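3. Handling rules for the CPU step

3.1 Why a separate rule set

General cell rules (speed limits, stop buttons, who may reach in) were already in place at Drarncombe when we started. They say very little about the part. A cell can pass every safety check on the list and still bend pins all afternoon. So we wrote a second, shorter set covering only contact between gripper and board, first draft in September, revised after comments from Harms at the Rothe site. 18 rules in the end. Most are dull. Full list in the appendix, the ones that caused argument are below.

Rule 4. Load plate fully open and lever up before the gripper goes anywhere near the socket. Checked from the wrist view, by a person, every time. We tried leaving this to the software and went back.

Rule 5. Chip held by its sides only. No finger contact with the underside, ever, and no re-gripping over an open socket. If the grip is off, go back to the tray.

Rule 7. Fingers stay clear of the memory slot latches. Operators disliked this one as it makes the approach slower. Kept anyway.

Rule 9. Side panel off and laid flat, cables out of the approach path where they can be moved. Where they can't, note it on the run sheet.

The work the rules apply to is shown in Figure 3. 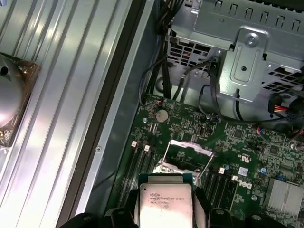
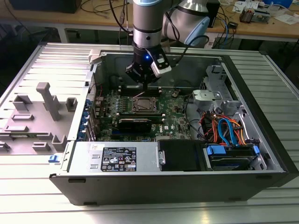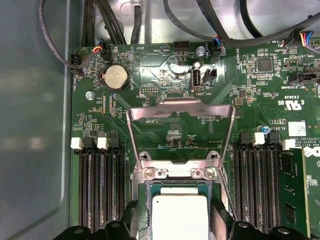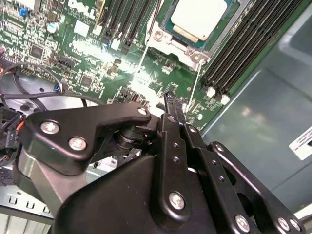

Figure 3. Work on opened desktop computers under the handling rules. First, third and fourth: wrist views. Second: fixed view, with the arm reaching into the case.

3.2 What we logged

171 runs were logged against the rule set, out of 200 planned. The missing ones were dropped when the run sheets were incomplete, mostly Rule 9 left blank. We did not try to fill these in from memory.

Each sheet was read by 2 people, Moen at Drarncombe and Harms at Rothe, working seperately. Where they disagreed the stricter reading was used. Disagreement was nearly always over Rule 7, i.e. what "clear of" means. The rule gave no distance. It should have. A site wanting to copy the set should fix a figure of its own before the first run, and write it on the sheet.

Glare was the other sore point. Light bouncing off the board can hide small parts from the wrist camera, and a check done through glare is not a check. Current wording: move the lamp or move the arm, then look again. Hemholm have asked for a proper lighting rule instead and that is fair, but we had no measurements to base one on.

Stops called by an operator were not counted as failures. This matters more than it sounds. In the Cutel trial they were, and people simply stoped calling them.

3.3 Limits

One type of job, opened desktop machines, trained staff. No claim for laptops or rack servers. Rules 12 to 15 (static, wrist straps, tray storage) follow ordinary bench practice and weren't tested by us.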